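Nerville – Appel à participants : essais de rangement de bouteilles en réfrigérateur à tiroir

Référence : Koltmont, programme Medis, lot « boissons »
Date de publication : vendredi 22 juin 2001

Le bureau d'études Koltmont recrute des participants adultes pour une série d'essais d'usage sur le rangement de boissons en bouteille plastique dans un petit local de travail. Les séances se déroulent à Nerville, dans la pièce d'essai du rez-de-chaussée.

Objet de l'étude

L'étude porte sur le transfert d'une bouteille entre un plan de travail et un compartiment bas de réfrigérateur. Sont relevés la durée du geste, la hauteur de prise, la position de la bouteille à la dépose et l'état du tiroir en fin de manœuvre (ouvert, entrouvert, fermé). Les données d'une première campagne, menée en avril, comprennent 2,141 manipulations, dont 1,587 exploitables. La nouvelle campagne vise un volume comparable avec un panel renouvelé.

Poste d'essai

Le poste comprend un bureau à plateau blanc et un réfrigérateur gris placé à l'extrémité du plateau. Le compartiment utilisé est proche du sol – les candidats doivent donc pouvoir se baisser sans gêne.
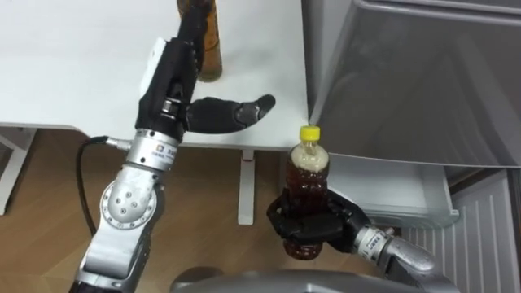
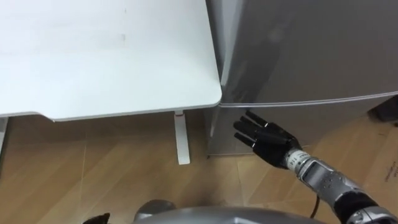
Bureau et réfrigérateur, sol aspect bois.

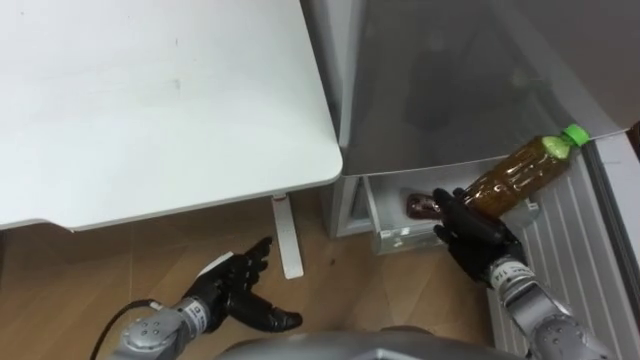
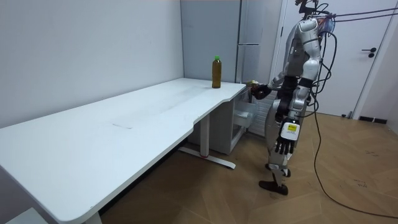 Déroulement

Chaque participant effectue 12 séquences, précédées d'une séquence de prise en main non comptabilisée. Une séquence type se décompose comme suit :
1. ouverture du tiroir ;
2. prise de la bouteille sur le plateau ;
3. dépose dans le tiroir, bouchon vers l'avant ;
4. fermeture ;
5. réouverture, reprise et retour de la bouteille sur le plateau.

La consigne est lue à voix haute avant chaque séquence. Aucune indication de vitesse n'est donnée. Les bouteilles restent bouchées pendant toute la séance ; leur contenu n'est pas destiné à la consommation. L'ordre des séquences est tiré au sort et n'est pas communiqué à l'avance.

Profil recherché

– 18 ans révolus ;
– absence de douleur ou de limitation au poignet, au coude, au genou et au dos ;
– gauchers et droitiers, avec une priorité aux gauchers, sous-représentés en avril ;
– chaussures plates et fermées ;
– ne pas avoir participé à la campagne précédente.

Aucune connaissance technique n'est requise. Les salariés de Koltmont et de son sous-traitant Tazi ne peuvent pas candidater.

Conditions

Une séance par personne, environ une heure, accueil compris. Les frais de déplacement sont remboursés sur justificatif. Les relevés sont enregistrés sous un numéro de participant ; la liste de correspondance est conservée séparément et détruite à la clôture du lot. Tout participant peut interrompre la séance à tout moment.

Candidature

Adresser par courrier un bref exposé (nom, âge, main dominante, taille, disponibilités) à Hazem Benmoussa, responsable des essais. Les questions relatives au protocole sont à transmettre à Eustaquio Ochoa. Les dossiers sans mention de la main dominante ne seront pas traités.

Partages : 3 – Commentaires : 0

© Koltmont – Contact – Mentions légales – Haut de page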